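SPEAKER NOTES - "Who clears the plates?"
Omolara Effiong, Radebe kitchens, staff side
20 min slot + questions. DON'T read these out.

Start without the title slide. Go straight to the question from the canteen: "are they getting rid of us?" Pause. Let it sit. Say I was asked that on my second day on the project and gave a rubbish answer.

Who I am - quick. Fourteen years in catering, dish room first, then supervisor, now I'm the go-between for the kitchen and the Zulto people. Not an engineer. Say that early, saves the hard maths questions going to me. Mbali Nel is in the second row, point at her, she takes those.

The kitchen. Lunch service is 300 covers on a normal day, 700 when the training centre is full. 4 of us on the dirty side. Trays come in, plates off, scrape, stack, rack, push. Same bend, same twist, every plate. Ask for hands up - who here has worked a dish room? (There'll be a few. Be nice to them.)

Sore wrists slide. Don't dwell.

What we asked for. Wasn't a robot. We asked for a second scraping station and a lower bench. Got the lower bench in December. Robot trial came with the same money, thats how it was put to us. Be fair here, Mbali fought for the bench.

What it's meant to do: pick up a plate or a bowl, put it where the next person wants it. That's all. No scraping, no glasses, no cutlery. People picture a whole kitchen running itself. Tell them it's one arm and a table.

Next 3 slides - the bench work. Click through slowly, give the back row time.
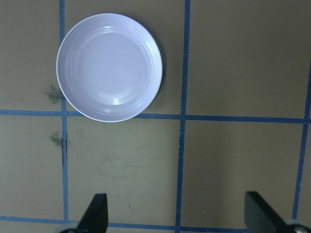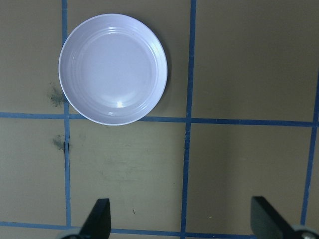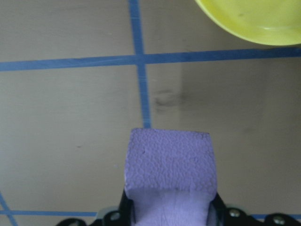

Slides 9 to 11: gripper view of the taped table. Plate in the first two, edge of a bowl in the third.

Talk over these:

- tape. Blue tape squares. Everybody in the dish room got this straight away, we tape up the pass the same way for new starters. Put it in that square. Fine.
- plate, two black fingers, wide open. Get the audience to think about picking a plate up off a flat table with two fingers and no thumb to slide under. The rim is all you get. We do it without thinking.
- glare. See the bright spot on the plate. I asked if shine was a problem, Mbali said shiny things can be a nuisance for cameras. Kitchen is ALL shiny. Bit of a laugh there usually.
- third one has the purple foam pad on the finger. Foam was the part our lot had most to say about. How do you clean it? What's it like with grease on? Good questions, and they came from the dish room, so credit them by name if they've said ok (check w/ them before!!)
- the marks on the table. Someone in the kitchen said "that'd never pass on my shift". Leave it at that, move on.

Now the main bit. What changes for the people.

1. The pace. With a person next to you, you speed up and slow down together. You don't agree it, it happens. A machine has its own pace and you end up fitting around it. We asked for a stop button each side and for the shift to set the speed, not the office. Written down now. Took 2 meetings more than it should of.

2. Who gets the leftovers. Machine takes the easy plates, people get the stuck-on ones, the odd shapes, the broken ones. So the average job gets harder even if there's fewer of them. Say this twice, managers miss it.

3. Talk. Dish room is where new staff learn English, learn the building, find out who to ask about leave. If you space people out to make room for an arm, you lose that. No number for it. Say so.

4. Hours. Straight answer - nobody's hours are cut during the trial, in writing. After the trial, I don't know. Don't pretend.

What I'd tell another kitchen (Esow and Roltberg folks are in the room, look at them):
- get your dish room in before the bench is set up, not after
- ask who picks up what it drops
- ask who cleans it and is that paid time
- get one of your own people trained on it properly - 100 dollars on the rate, per fortnight, is what we're asking. Not agreed yet, say not agreed

If running over, drop point 3's second half and go straight to the list. Keep hours in no matter what.

Back to the canteen question. My answer now: ask me again at the end of the trial, and come to the meetings so it's not only me asking.

Questions. Repeat them into the mic. If it's how does the camera work - Mbali.

Water!! and hand the clicker back.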